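Every fall, somebody sells us a new way to sleep. In October it was Jasance, a bedding firm that says its sheets add 80 minutes of rest a night. I asked how they measured that. Two emails later, I had a discount code. 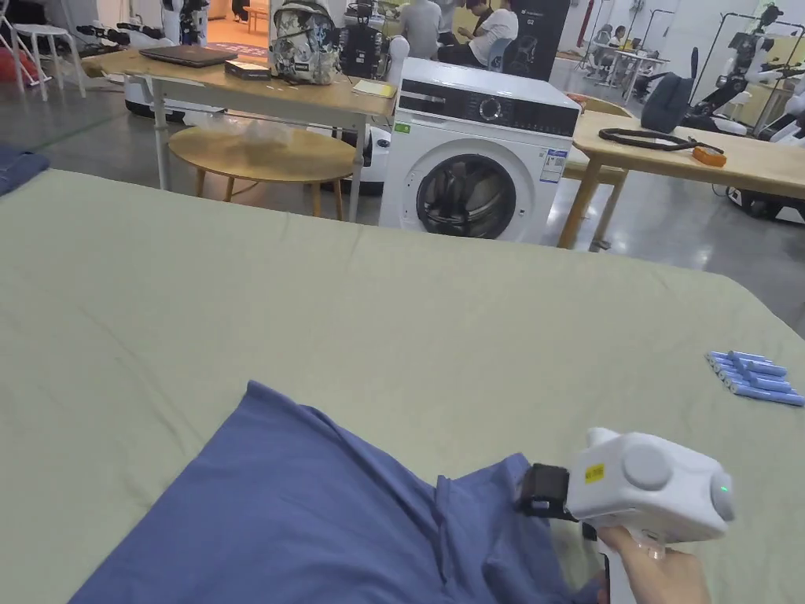 Marwa Hegazy ran a small hotel in Skarkcombe for over three years and bought every kind of sheet going. Guests complained about the street noise - never the thread count. She now sleeps on whatever is clean, and so do I.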